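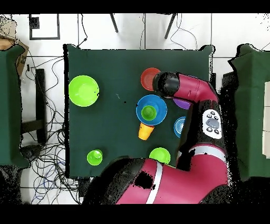
Gripper over the red-orange plate, head camera view. Green cup in the blue bowl, yellow-orange cup on its side.

Category: Notebook / Manipulation / Teaching by demonstration

11 May 2025

Pandus tableware task, hand-guided set. Mafalda guiding, me on the recorder. Notburga Kälin joined for the second half to compare against her remote-control runs on Ascombe.

Task as written on the board: clear the cloth by colour, nesting where the shapes allow. Plates first, then bowls, then cups. Order within a type is left to the demonstrator. I would prefer to fix it, but Mafalda argues the policy should see both orders and she is doing the guiding.

Recorded 31 demonstrations, kept all but eight. Discards:
- five where the wrist joint was pushed into its soft limit and the arm went stiff partway through the approach
- two where the recorder started late and the first reach is missing
- one where a hand rested on the gripper housing through the whole grasp, so the force trace is no use

Plates remain the worst items. The rim sits low against the cloth and a straight vertical approach closes on air or drags the fabric. Best results came from coming down just outside the rim, tilting the wrist, then sliding one finger under. Mafalda does this without thinking about it and could not say at what height she begins the tilt. Pulled it from the joint log afterwards: the tilt starts later on the kept runs than on the discarded ones. Needs more than one demonstrator before I believe it.

Nested items: the cup-in-bowl start is ambiguous under the current labels. Mafalda lifts the cup out first. Notburga treats the pair as one object and moves the bowl. Both are valid under the board wording. Have added a start-state field to the log sheet (nested / separate) and will backfill tonight's files by hand.

Tipped cups: grasp across the body, wrist rotated to suit. Do not try to right them before lifting. Tried it twice and the cup rolled both times.

Head camera depth: dropouts along the outline of the arm and on the red base shell, as before. Black speckle in those regions should be masked before training. Pichler's mask script assumes a fixed arm outline and will not do for this. Using the joint angles to project the outline would be better, and the calibration is good enough for it.

With the arm over the right side of the table, whatever is under the upper link or behind the joint housing is partly hidden from the head. For hand guiding this doesn't matter, as the demonstrator looks at the table directly. For remote control it does. Notburga's note: on Ascombe she backs the arm out and looks again before committing, which adds dead time to every run. Her trimming tool removes pauses longer than a set threshold, but it also removed a real hold during one of her bowl placements. Threshold to be raised.

Sampling: longest kept run is 1733 samples at 100 Hz. Resample to the camera rate for training, keep the raw log.

To do:
- backfill start-state field
- repeat plates with Notburga guiding, same layout
- cable tangle on the floor to the left of the table, tie up before anyone walks a demonstrator around that side
- ask Dindia whether the July firmware changes the soft limits. If so, hold off on the larger set.

Contact the lab | © 2025 Pandus notebook | Back to top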